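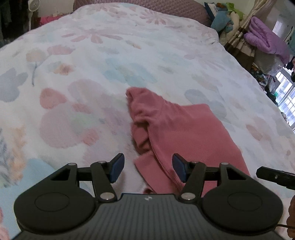
So I finally quit the paid meal-plan app in August, and I keep getting asked how it's going, mostly by my sister, who thinks I'm living on toast. I am not living on toast! I've been cooking more than I did all spring, and it mostly comes down to an old library book and a very bossy neighbor.

The book is a soup book. It has no photos and the spine is taped, and somebody before me wrote "too much dill" next to half the recipes in blue pen. I trust that person completely. I've made the split pea on page 164 so often now that I don't need the page anymore, and I leave out the dill.

The neighbor is Godelieve Kramer, who moved here from Flerkthorpe a while back and has opinions on onions. She wants them cooked for way longer than any recipe says, on low, with the lid on, and then with the lid off. The first time I tried it I got bored and turned up the heat, and I had to start over with new onions. The second time I put on a podcast and left them alone. Wow. I could have eaten them out of the pot with a spoon (I did eat some out of the pot with a spoon).

What I haven't figured out is lunch. Soup for dinner is lovely, and soup again at noon is fine, but by the third bowl I'm looking at the sandwich place across the street like it's the ocean. Amber Dijkstra from my old job freezes hers flat in bags and rotates, so she never gets the same one twice in a row. My freezer is tiny and full of peas and one enormous loaf of rye. I may need to eat the rye first.

A slow weekend at home helps with all this. I get the pot going early, put laundry away while it simmers, and by 2 in the afternoon the whole apartment smells like garlic.
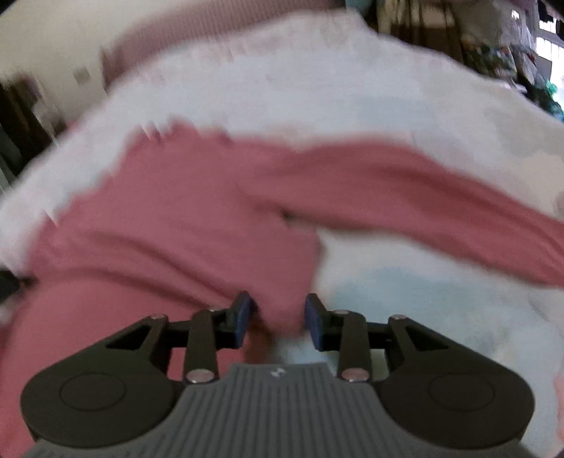

Pink knit on the fluffy white bedspread.

Oh, and bread! I tried making my own to go with the soup and it was a brick. Hiba Abu Hammour told me my yeast was probably dead, and when I checked the packet it was from before I moved into this place, so, yes. The next loaf rose so much it touched the oven rack above it and came out with a stripe burned across the top. I ate it anyway with a lot of butter. Kristof had three slices and asked whether the stripe was on purpose, and I said it was.

Next up is a beet soup from the back of the book, the one page where the blue pen just says "YES" and underlines it — I already have the beets. If you've got a lunch idea that isn't soup and doesn't need freezer space, please leave it in the comments.

Get new posts in your inbox! Enter your email address to subscribe. You can unsubscribe at any time.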